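The build log for the sorter ran to 37 pages, and the gripper did not work until the second-last of them.

It was kept in the living room in Zedham, where the light was good and the table was long. The linkages were printed in black, two jaws, pinned with round silver pins. The first finger pads were cut from a sheet ordered from Stendura and lasted 900 closures before they split along the root. The log recorded this without comment. The replacements were cast at the kitchen bench on a Wednesday, one pad in dark navy, one in bright blue with ribs, from whatever pigment was left in the tin.

The trial was simple to write down. Lower the jaws to the bin. Close on one item. Lift. Release. The bin had been chosen because it was to hand, and because household rubbish comes in no standard size. 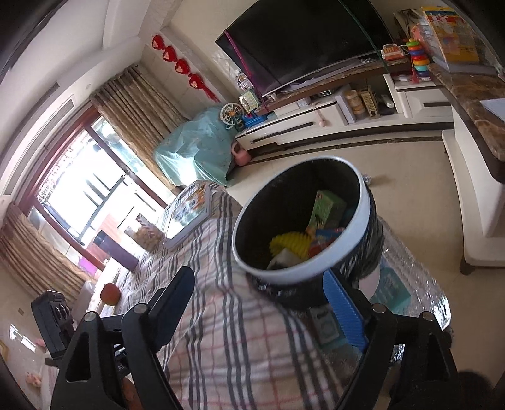

At 75 per cent travel the pads met, and the log noted a misalignment of 2 millimetres at the tips. The author shimmed one pin and tried again. The misalignment moved to the other side. The author removed the shim, ate a biscuit, and wrote "tolerance acceptable" in the margin.

The controller came from a Cisent washing machine and still believed, at some level, that it was one. After every fourth cycle it paused for the length of a rinse. There was a command to suppress this. The author had found it in March, tested it, and left it out of the final build. The pause was useful. It was long enough to fill the kettle, or to look out past the curtains to the balcony and establish whether the Urban courier van was parked across the driveway again.

By evening the log had reached its last page. Under "Outstanding" the author listed the spring, the split cable sleeve and the colour of the pads. Under "Purpose of device", a field left blank since the first day, the author wrote "see over", and turned the page, and found the inside of the cover.

The controller paused. The kettle was already full.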